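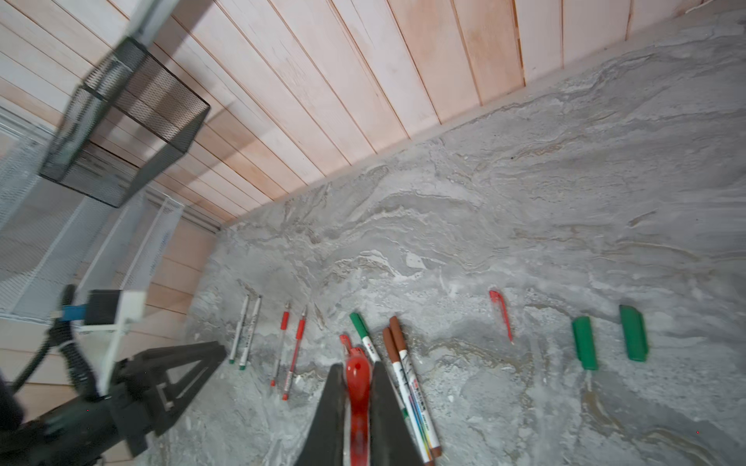
How many demonstrations does the Siston group need before it trains a new policy? We set the minimum at 500 accepted episodes per task, and the pen-sorting task will be taken to 2000.

Each episode is recorded by a trained operator and limited to 45 seconds. Episodes that run over are retained in a separate folder and labelled as incomplete.

Operators are asked to vary the order in which markers are picked up. Colour should not determine the sequence — the model will otherwise learn the habit of the operator.
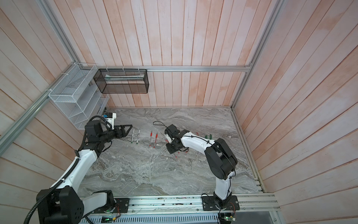 Both arms at the pen row, Elside laboratory.

Review is conducted by Krisztina Lakatos and Ludger Hellwig. An episode is accepted only when both reviewers have signed off on the labels. About 2 in 45 are returned for relabelling.

Failed grasps are kept and catalogued. They form their own category in the January release.

Enquiries regarding access to the data should be directed to Marisol Alvarado at the Elside office.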